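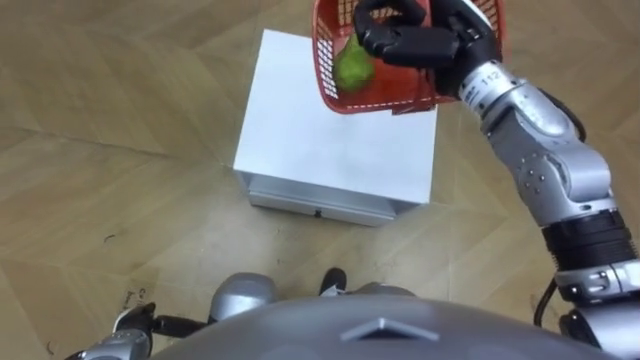

Trolanis 1.4
Whole-body planning for humanoids
Reviewed by Isla Munro for the Pikwood equipment pages, May 2022

Trolanis plans arms, legs and balance in one go, so you can ask for a reach without writing the posture yourself. The makers, Bettencourt, call this "household ready". We'd want to see a good many more households first.

What it does well is carrying. Give it a basket and a bedside cabinet and it will treat the basket as part of the arm, and it checks the load against the furniture as well as the hand.

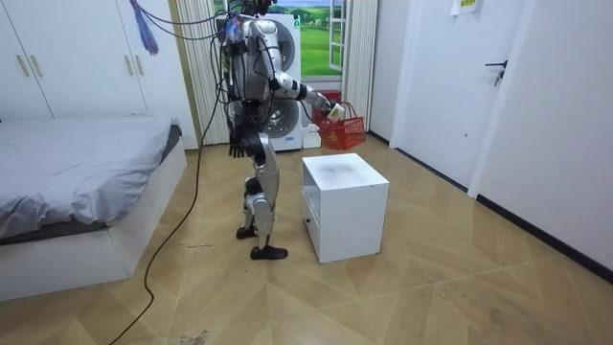 Small objects are a different matter. The grasp module ships with 31 preset grips, and Hongmei Qiu, who set up our copy, ended up switching most of them off. The perception side wants a depth map it can trust, and glossy white furniture doesn't always give it one. Bettencourt says a fix is due in July. We have heard that before.

Kneeling is new in this version. It's sold as a separate add-on, which seems cheeky for something the brochure puts on its cover.

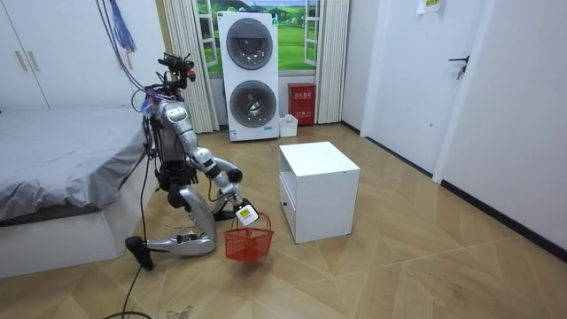
Licence and requirements

Single robot: 800 euros a year
Kneeling add-on: 500 euros a year
Runs on: Linux only
Simulator: included, no contact model for soft items
Support: email, English and Portuguese
Returns: none once the key is issued, so ask for the trial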